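**Standing work** is any work done on the feet at a table, bench, counter, or tall desk. It is one of the oldest ways of working there is, and one of the most varied! Bakers, tailors, printers, florists, and clerks have all had their own standing tables, each shaped by the job.

## Table height

The height of the top matters more than anything else. A common starting point is the worker's elbow, with the arm hanging loose and bent at a right angle. Fine work, such as engraving or watch repair, is set higher so the eyes can come close. Heavy work goes lower, so that body weight can help: a baker kneading stiff dough wants a surface well under the elbow, and a carpenter using a hand plane wants much the same.

Shared tables are harder to get right. The joinery school at Trullberg solved this with wooden blocks 2 inches thick, stacked under the legs until the student was comfortable. Some of its old benches still carry the pencil marks. The Sinari bench, a popular later design, has a crank at one end and a top 44 inches wide.

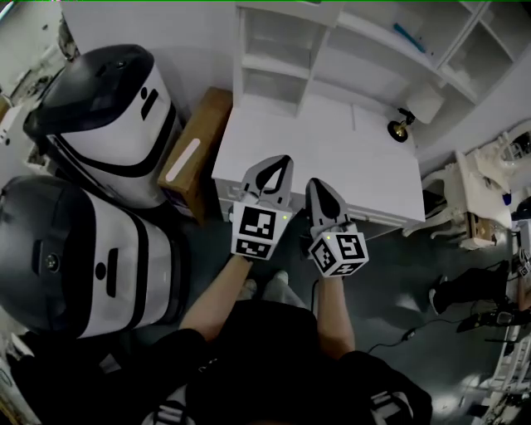
*Standing at a white table, with light gray shoes on a dark gray floor.*

## Floors and footwear

Hard floors tire the legs, and trades have found some wonderful answers. Printers stood on slatted boards, cooks on rope mats, and weavers in Basumia on folded felt. Rubber matting is now the usual choice. Shoes with a firm sole and plenty of toe room help as well, and so does a low rail or box where one foot can rest while the other takes the weight. The same rail turns up under bars and shop counters.

## Standing and moving

Standing still is much more tiring than standing and shifting about. Many workshops therefore mix tasks at the bench with short walks to shelves or racks, or keep a tall stool close by for slow jobs.

## In collections

Old standing desks and benches are a delight to see up close, with their worn front edges and deep scratches. The Phí collection holds over 225 of them, among them 14 sloped clerks' desks with brass foot rails. Several have ink stains on the right side only.

## See also

- Workbench
- Lectern
- Foot rail
- Kitchen counter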